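Floors, and the things we push across them

Gallery 5 of 10. Updated Thu 7 August

When Catriona Galbraith and I took on the cleaning of the Veltatano building, we were handed a ring of keys, a laminated map and a cupboard nobody had opened since January. The map was of a different building. The cupboard was more use. What follows is a record of what was in it, what we bought to replace it, and what the floors made of us both.

Most of these entries went up first in the tenants' newsletter, where they ran without pictures and drew one letter, about the font. A few still have none, as my old phone went into a mop bucket in the spring and took the evidence with it. I have left the captions in because I was pleased with them.

The cupboard, first opening
Eleven shelves' worth of ambition on four shelves. Tins of Plameck floor polish stacked to the ceiling, the oldest with a price sticker in a style of handwriting you don't see now. We kept two and the rest went to the council tip, where the man asked if we were closing down a ballroom.

The string mop
Known to both of us as the Colonel. Grey, heavy and slow to dry, it left the back stairs wetter at noon than they had been at nine. Catriona wanted it retired with honours. It was retired with a bin bag.

Back stairs, after
Terrazzo, if you please, under all that wax. It took us a fortnight of evenings and a great deal of Stirix, and the first person down them afterwards was carrying an open tin of soup.

The second-floor carpet
Brown by design, according to the paperwork. Browner by the lift. We have tried shampoo, steam and standing a plant on it.

The bucket with the wringer
Bought second-hand from Zinchenko, who swore it had seen light domestic use. One castor goes left whatever the other three have agreed. You learn to start from the right-hand wall and let it have its way.

Signage
Yellow, folding, a little man falling over backwards. We own five. At any given moment four are in the lift.

The long dust brush
For cobwebs above the entrance doors. It extends to a length that makes you feel powerful and then bends in the middle.
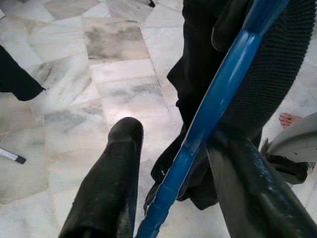 Marble is a snob of a floor and I have come round to it. It wants the grit off before you go anywhere near it with water, and it will show every streak to whoever walks in next. White is the worst for this, and white is what you get. The blue pole is the cheerful part of the picture, glossy enough to have a highlight running up it, and there is a joint partway along of the sort I always check before leaning on anything. As for long black clothes with a hem that drapes nearly to the ground, they look splendid against the stone and I wouldn't dream of asking anyone to hitch them up. I just work round.

The doormat
Rated by its makers for 2,000 pairs of feet, though over what period they didn't say. Fiona Niven from the top floor steps across it every morning in one stride, boots and all, and wishes us a good day.

The key ring
Still on its hook. One key opens the cupboard, one opens the bin store, and the one marked 456 has so far opened nothing.

Gallery 6 is windows, when the ladder comes back.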